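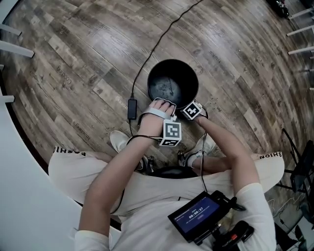 Ticket 826: Scuffing inside black bucket, floor print wearing off
Opened by: Front room, Cadden
Assigned to: Bogdan Szulc
Status: Open, waiting on supplier
Date opened: Feb 11, 2025

Problem as reported
The inside of the black bucket is scuffed gray. The person reporting it thinks the coating is coming away and wants the bucket replaced under the Vahidi order. The same ticket says the bucket is "ruining the floor" and that the printed words on the planks are fading because of it. Two complaints in one ticket, and I'm not convinced they have anything to do with each other.

Note 1 (B. Szulc)
Looked at the bucket. The inside is scuffed, no argument there. The rim is still round and has a bit of shine to it. I ran a damp white rag around the inside and got a little dust. If a coating was coming off I would expect flakes or color on the rag, and there wasn't any. To me this is what a bucket looks like after people have been dropping things into it since July.

Asked what goes in it. Was told "nothing heavy." I have heard that before.

Note 2 (B. Szulc)
Floor. The words on the planks are faint. "Coding" can still be read over on the side by the white table. I was told they used to be much darker. Does anyone have a photo from when the floor was put down? The Tollura sales sheet says the print is meant to have a weathered look, so faint may be how it arrived.

Slid the bucket back and forth over one plank 12 times, empty. No mark that I could find. Did it again with a bag of screws in it. One light line, wiped off with a thumb.

Note 3 (reply from front room)
It didn't look like that last year. Also the bucket gets pulled along the floor by people sitting on the stool, and that has to do something. Can we just get a new one? Rindex has them in stock.

Note 4 (B. Szulc)
A new one from Rindex will be scuffed by summer too. I'm not ordering a bucket to fix a floor that may not be broken.

Agree on the dragging. Lift it by the rim, or leave it between your feet and reach down to it. If it has to slide, put a felt mat under it. There are 3 in the supply closet.

Separate thing while I was there: the power cord with the small black adapter should not be left lying across the planks. Chair legs go over there. Run it along the wall when you're done with it. If you want something to blame for marks on the floor, chair legs would be my first guess, and I have asked for pads for the 4 chairs by the table.

Note 5 (B. Szulc)
Vahidi answered. They say scuffing inside is "normal wear" and offered a spray to restore the finish. Asked them what is in the spray and whether it is safe on a printed floor if it drips. No answer to the second part. Please do not use the spray if it turns up in the mail.

To do
Front room: send any older photo of the floor, with the date if you have it.
Front room: felt mat under the bucket, cord off the planks.
Bogdan: chair pads, then check the same plank again.
Bogdan: chase Vahidi on the spray.

Bucket stays in use. Replacement not approved.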